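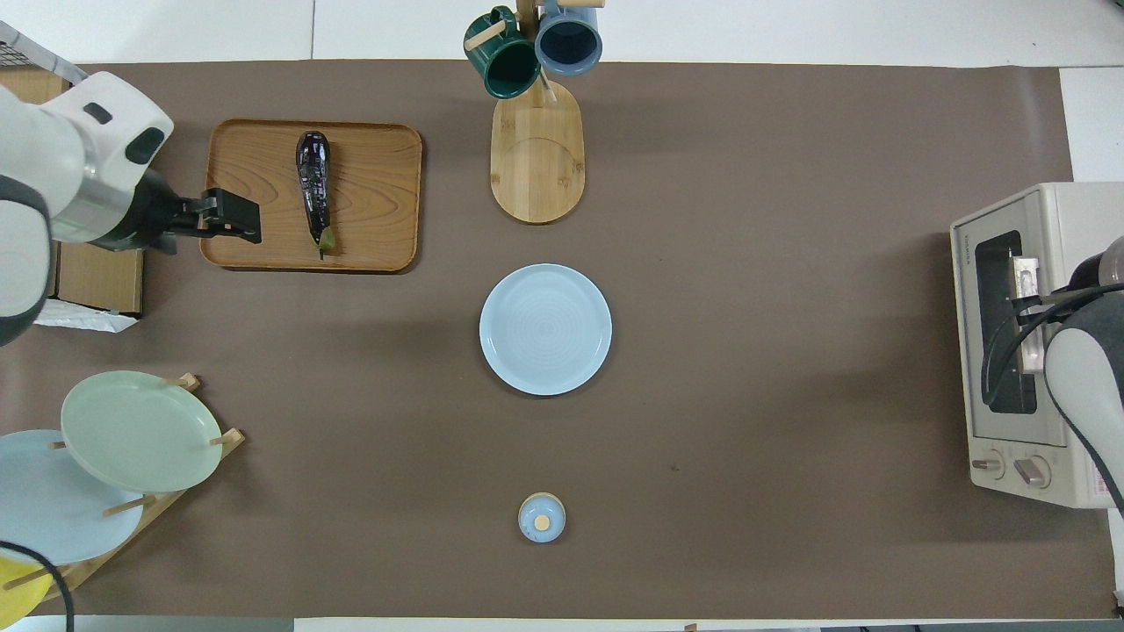
Left gripper at the tray, right gripper near the oven handle. Nendano two-arm bench kit.

Search this forum... Advanced search Go

Nendano two-arm bench kit, bought through Tradeck – long review and a few gripes

wattle_and_wire wrote:

Hello all, and sorry in advance for the length. A few of you asked in the September buying thread how I was getting on with the Nendano kit, and I kept promising to write it up once I'd had a proper go at it. The photo is my usual practice layout, kitchen bits on a big sheet of brown paper. I keep going back to that setup because it has a nice spread of easy things and rotten things on the one table.

Money first, as everyone wants to know. I paid $2,046 for the pair of arms with grippers, plus $160 freight from Tradeck, and I thought the freight was a bit rich until I tried to lift the carton on my own. Everything was well packed and the arms came in their own foam. The printed manual is thin, but the online one is decent and somebody there clearly likes writing it.

What I like: the arms are quiet enough that I can have the radio on in the same room, and the teaching mode (where you hold the arm and walk it through a job by hand) is lovely. I had the left arm lifting an eggplant out of the tray on my first evening. I'm sure there are more useful things to do with an eggplant, but I was as pleased as anything! The eggplant is a good test piece, too, as it's smooth and shiny and it'll roll on you if the two fingers don't close evenly.

What I don't like: mugs. I have a mug tree with a green mug and a blue one on it, and getting a mug off the peg without dragging its neighbour along has cost me a good many evenings. The fingers are a fair bit chunkier than a person's, and you really want to come in from the outside and lift before you pull. Plates in the dish rack are nearly as bad. The little lidded jar is easy, bless it, because there's a wooden knob on top to grab.

The oven door sits somewhere in the middle. The right arm will open it nicely if the oven stays put, and mine likes to creep across the paper. I'd love to hear what others have done about that.

Would I buy it again? Yes, I think so, though I'd order a spare set of finger pads in the same box and save myself a second lot of postage.

---

gumboot_dan wrote:

Lovely write-up, thanks for taking the trouble. I've had the same kit since autumn and agree with nearly all of it, but I'm going to stick up for the mugs. Slow the last bit of the approach right down and turn the wrist so the fingers go either side of the rim, one in and one out. I was grabbing handles for weeks and getting nowhere. Once I gave up on handles it was a different machine.

For the oven, rubber shelf liner. Cut it to size, put it under the feet, and you'll stop chasing it across the table.

---

tofino_tinkerer wrote:

I'll be the grump, I suppose. For that kind of money I expected better cable management. On mine the cables run outside the arm and catch on whatever is near the edge of the table, and with a dish rack full of plates that's a worry. I had a Sadowski arm before this (just the one, mind you) and the cabling was tidier all the way down. It was also slower and the software was miserable, so I'm not saying go and buy one. But I wouldn't call the Nendano good value, either. It's a fair kit at a full price.

---

wattle_and_wire wrote:

@tofino_tinkerer that's a reasonable complaint, and I've got a black cable lying across the corner by my own dish rack, so I can hardly argue. I'd still call it good value for two arms. If you only need one, then your sums are different from mine and I can see why you'd be cross.

@gumboot_dan one finger in and one out – I'll try it tonight after tea. Do you find it marks the glaze at all?

---

gumboot_dan wrote:

Not with the soft pads on. The hard ones will, so keep those for boxes and tools.

---

parkade_pete wrote:

Question from someone who hasn't bought yet. Is the Hosel clamp set worth adding? Tradeck has it listed as an extra and the page says next to nothing about it. My table is a fairly light one and I'm a bit nervous about two arms swinging about on it.

---

tofino_tinkerer wrote:

Yes. It's the one part of my order I have no complaints about. The clamps in the kit are fine on a thick bench, but on a light table they work loose and then all your taught positions are off by a hair. I ran 200 cycles of the same pick with the Hosel clamps on and didn't have to reteach once. I couldn't get through an afternoon with the others.

---

wattle_and_wire wrote:

I'll disagree a little there. My stock clamps have been fine on an ordinary white-topped table, and I snug them up whenever I change the layout. I'd try what comes in the carton first, Pete, and put the difference towards finger pads. You can always add the Hosel set later if you find things wandering.

---

parkade_pete wrote:

Two owners and two answers, which is about what I deserve for asking! Thanks, both. I'll measure the table on the weekend and have another think. I do like the look of that teaching mode.

---

Reader comments (3)

mossy_kettle: Very handy thread. I've been put off by the price for ages but the part about teaching it by hand has me wavering again.

lino_floor: Shelf liner works under the mug tree as well. Mine has a light base and used to tip whenever the gripper bumped a peg.

redgum22: Could someone ask Tradeck whether they'll do pick-up? I'd happily drive a couple of hours to save the $160.

Contact us | Forum rules | Copyright the forum and its posters | Back to top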